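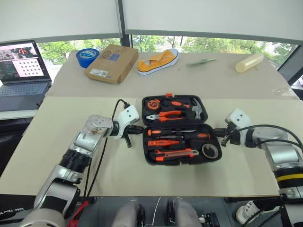
Tool library to lend household kits from July

Residents of Avolcombe will be able to borrow a boxed set of household tools from July, under a lending scheme run from the former seed shop on Quintanilla Street.

The Avolcombe Tool Library has put together 138 kits, each in a hinged black plastic case. A kit has the things most people need for small jobs in the home: a claw hammer, pliers, a tape measure, screwdrivers, an adjustable wrench, a utility knife and a roll of black electrical tape. They can be taken out for up to two weeks at a time.

Irina Toma, who runs the library, said the kits were a response to the kind of requests that came in over the winter.

"We had plenty of big items on the shelves, wallpaper steamers and floor sanders and so on, and people would come in and ask for a screwdriver," she said. "They were moving into a flat and had a bed to put together. We used to hand things over in a carrier bag."

The library has 737 members, up from 144 when it opened. Membership is free to anyone living in the town or in the villages of Dutia and Pedik, and new members need to bring one proof of address. Under-18s can join with a parent or guardian but cannot take out a kit, as each one contains a knife.

The cases and tools were paid for with a grant of £2,000 from the Dutia Fund, together with donations from members. Some of the kits are new and others were made up from second-hand boxes handed in during a collection in the spring. The second-hand ones have been gone through tool by tool, and missing pieces were replaced where a match could be found.

Small repairs to the boxes themselves are still going on. Ms Toma said cracked hinges and worn catches were the usual trouble, and that cases with rough edges would be lent out as long as they closed properly and held everything in place.

"A box that has been used looks like a box that has been used," she said. "If the lid shuts and the hammer doesn't fall on your foot, it goes out."

Every tool has its own moulded space, which staff say makes it quicker to check a kit when it comes back. Borrowers are asked to open the case at the counter, both on collection and on return, so that anything missing can be noted while they are there. A lost item is charged at the cost of replacing it – £3 for a screwdriver, £6 for a hammer – and there is no charge for ordinary wear. Electrical tape can be used freely and will be topped up by the library.

The tape measures have caused some discussion. The ones supplied are three metres long, which a few members who tried the kits said was too short for measuring up a larger room. Longer tapes can be borrowed separately from the counter, on the same card and for the same period. 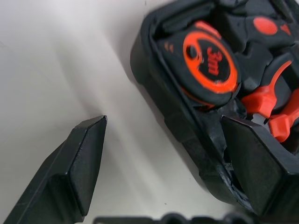
Basic skills sessions

The library will also hold a series of evening sessions for people who have not used hand tools before. They will take place each Thursday from 6.30pm to 8pm in the back room, and will be led by Lucinda Ambrose, a retired joiner from Pedik.

The first session covers measuring and marking, the second fixings for different kinds of wall, and the third flat-pack furniture. Later dates will depend on what people ask for. Places are free but limited to ten, and can be booked at the counter or by telephone.

Ms Ambrose said she expected to spend most of the first evening on the tape measure. "People read it upside down, or they forget the hook on the end moves a little and think it's broken," she said. "It's meant to move. Once they know that, we can get on."

She will bring wood offcuts and screws for practice. Those who already own a toolbox are welcome to bring it along and have the contents looked over, and blunt knife blades can be left for safe disposal.

Opening hours

Kits can be reserved now, with collection from the first week of July. The library is open on weekday afternoons from 2pm to 6pm and on Saturdays from 9am to noon. Reservations are held for three days, after which the kit goes to the next person on the list.

Donations of hand tools are still being accepted during opening hours. The library is particularly short of adjustable wrenches and pliers, and cannot take power tools without a plug or anything containing petrol.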